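How to check a "works on clear plastic" claim before you believe it

Drura's write-up says a policy trained on 431 hand-held gripper demonstrations can sort items into a clear divided box. Maybe. Gintarė Rätsep and I wanted to see how much of that survives a change of layout, so we wrote down the steps we use.

Step 1. Start with the box empty and record the wrist view. Look at the divider walls in your own footage, at the resolution the network gets. If you have trouble finding them, be suspicious of any claim that the model finds them easily.
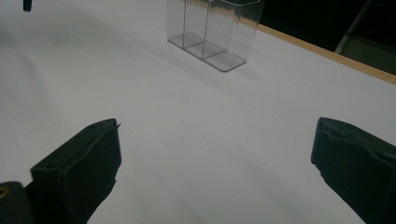
Step 2. Move the box between demonstrations. A model that has memorized one spot on the table will look brilliant until you shift it. Our first set skipped this and I threw it out.

Step 3. Record with both grippers, even if one stays idle. Keep the head view too, and check that its clock matches the wrist clocks. 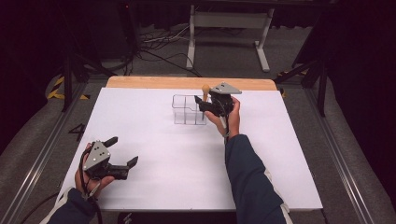 Right-hand gripper closed on the knobbed stick, next to the organizer.

Step 4. Hold back about 74 demonstrations and never tune on them. Then score by compartment. "In the box" is too generous a measure, and I wish Drura had reported anything else.

Ghizlane Benkirane will post our scores in September. I expect them to be lower.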